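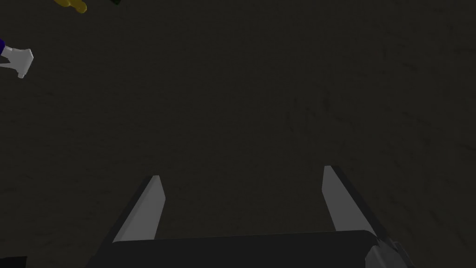 Museum store wants a robot, is told to try a pretend one first

October 9, 2026

The Dedgate collections store has put off buying its first handling robot until next June, having decided that the cheapest way to drop an artifact is to drop one that doesn't exist.

Staff had asked for 2 arms with grippers, a mobile base and the flooring work to go with them. What they got from the budget meeting was a simulator licence from Tiltach and an instruction to come back with better questions. The licence covers 53 seats. The store has 7 employees, one of whom is on leave.

"We priced the robot down to the last bolt and forgot to price the door," said Antonina Stelmakh, who runs the store. The delivery crate, as quoted, would not have fit through it.
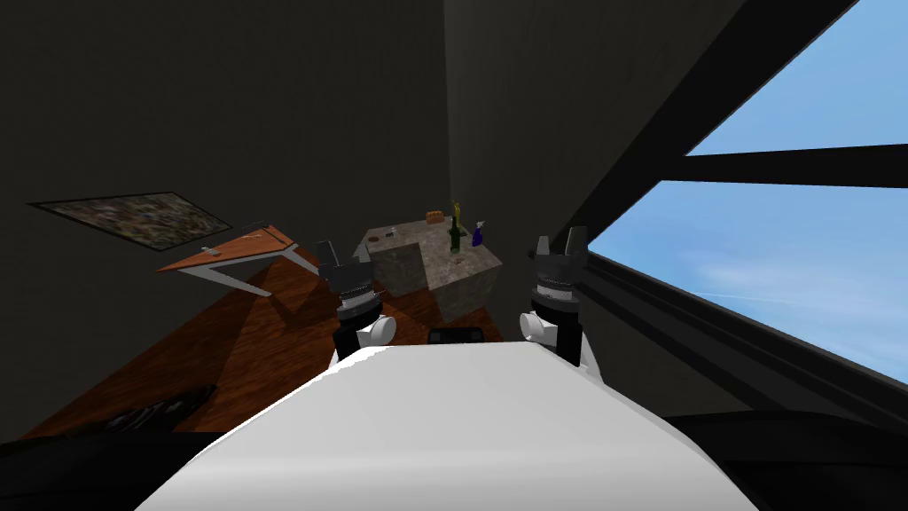
The simulated rooms are generic ones that came with the licence, and none of them looks like Dedgate. There is a good deal more sky, for a start. Yaryna Dovhaniuk, who has been running the trials between her regular cataloguing duties, said the view had been good for morale but she would trade it for a proper shelving unit.

She has logged 537 attempts at picking up and putting down small objects. The log has a column for the result, a column for the gripper settings and a column headed "why", which is the longest of the three. Her early entries blame the software. The later ones mostly blame reach – an arm that looks generous in a brochure gets a lot shorter once it has to lean over a counter.

That finding has already changed the shopping list. The original request was for the Stasiv, a two-armed model with multi-fingered hands that everyone at the store admits they liked the look of. The revised draft asks for a single arm with a plain two-finger gripper, and moves the difference into mounting, training and a service contract. 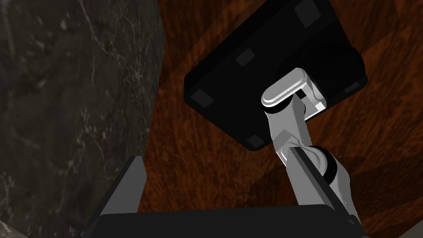
Inside the simulation: a white arm and its black platform, viewed past a two-finger gripper.

Valentyna Yatsenko, who handles purchasing for the store's parent body, called the new draft "the first robot request I've read that mentions electricity." She would still like to see a figure for spare finger pads and a name beside the line that says "someone to supervise".

Not everybody is won over. Conservator Jamila Matubbar said a simulated stone point has no loose flakes, no old glue and no donor who visits every second year to check on it. She has asked that any real trial begin with replicas, and that it stay with replicas until she says otherwise. The request was granted on the spot, possibly because of how it was put.

Dovhaniuk agrees with most of this. The simulator is good for reach, clearances and finding out which angles are hopeless, she said, and she wouldn't trust it on how hard to squeeze.
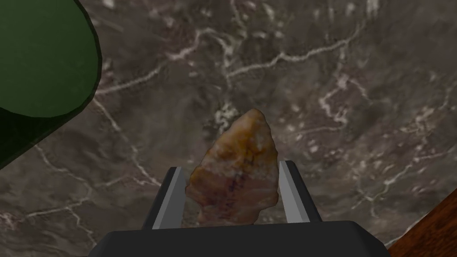 What the money is doing meanwhile

The equipment funds will be held over, minus the licence fee and a modest sum for measuring doorways. Skurneslow, the supplier that quoted on the original package, has agreed to requote on the smaller one and has been sent the width of the door, twice.

Yaryna Pasichnyk, who chairs the budget meeting, said the revised request would be heard in June and that she expected it to run to fewer pages. The current draft has an appendix on castors.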